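How to Cook Dried Beans on a Countertop Induction Burner (and What You Can Skip)

By Keir Munro

Every bean recipe I have ever followed came with at least one rule that made no sense to me. Never salt the water. Always throw out the soaking liquid. Add a strip of seaweed or suffer later. I spent most of October cooking beans on a plug-in burner because our stove was out, and I tested as many of these rules as I had patience for. A few held up. Most of them I now ignore.

What you need

Dried beans, any kind except red kidney (see the warning near the end)
A metal pot or pan with a lid, deep enough for the beans and three times as much water
A portable induction burner
Salt
A colander
Time, and more of it than the bag says

You do not need a bean pot. My sister-in-law gave me a Nuletti clay one, and it's a handsome thing, but plain clay won't heat on induction and it now holds wooden spoons.

Step 1: Check that your pan works

Put a fridge magnet on the bottom. If it sticks firmly, go ahead. If it slides off, the burner will beep at you and shut down. Some stainless steel is magnetic and some isn't, and the word "stainless" on the box tells you nothing either way. I own two pans that look like twins and only one of them heats.

Step 2: Sort and rinse

Tip the beans in dry and push them around with your fingers. You're looking for stones, shriveled beans and clods of dirt. I used to think this was a leftover from our grandmothers' day until I bit down on a pebble from a sealed supermarket bag. Sort them. It takes a minute. Then rinse until the water stops looking cloudy.

Step 3: Soak, or don't

Chickpeas and soybeans are dense and I do soak those, 8 hours or overnight, in plenty of salted water. A tablespoon of salt to two quarts is enough. The old line that salt keeps beans tough did not survive my kitchen. The salted batch had softer skins and tasted of something.

For black beans and pintos I've mostly quit soaking. They take longer on the burner, maybe an extra half hour, and I like the broth better. 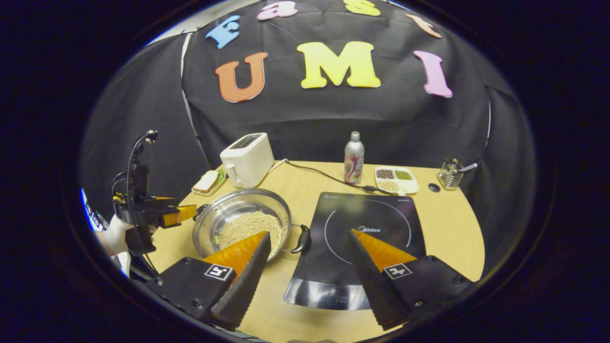
The "quick soak" (boil for two minutes, cover, leave for an hour) is fine if you forgot the night before. I don't believe it's as good as the overnight version, whatever the bag says, and my chickpeas came out uneven both times I tried it.

Step 4: Bring to a boil

Drain, cover with fresh water by a couple of inches, and set the pan squarely over the ring marked on the glass. An off-center pan heats off-center. Use high power to get it boiling, then hold the boil for ten minutes with the lid off. Skim the foam if it bothers you. I've eaten both and couldn't pick one from the other.

Do not walk away at this stage. Induction is quick, and bean foam climbs over the rim very suddenly.

Step 5: Turn it down properly

Cheap burners are bad at low heat, and no manual admits it. My old Zarnex had a "simmer" button that ran at full blast for a few seconds, cut out, and started again. The Sanden that replaced it does the same thing a little more politely. Ignore the names on the buttons and watch the water. You want a few lazy bubbles. On mine that's power level 3, lid tilted.

Preset bean programs? I tried one. It finished with a cheerful tune and a pot of gravel.

Step 6: Taste, and keep tasting

Start checking at 45 minutes. Soaked chickpeas usually need between one and two hours, and soybeans can need three. Old beans can take far longer, and there's no way to tell their age by looking. Eat five beans from different parts of the pan. If even one is chalky, keep going.

If they're still hard after three hours, add a quarter teaspoon of baking soda. It works, though too much makes them soapy.

Step 7: Cool them in their liquid

Leave them in the broth for half an hour off the heat. Drained hot, the skins split and dry out. They keep four days in the fridge, covered with broth, or three months frozen.

A warning about red kidney beans

This is the one rule I won't argue with. Undercooked red kidney beans can make you properly sick. Soak them at least five hours, dump that water, and boil them hard in fresh water for half an hour before you simmer. Don't put them raw in a slow cooker.

Is it worth it?

For chickpeas, yes. I can taste the difference in hummus. For black beans going into chili, I'd open a can and get on with the evening.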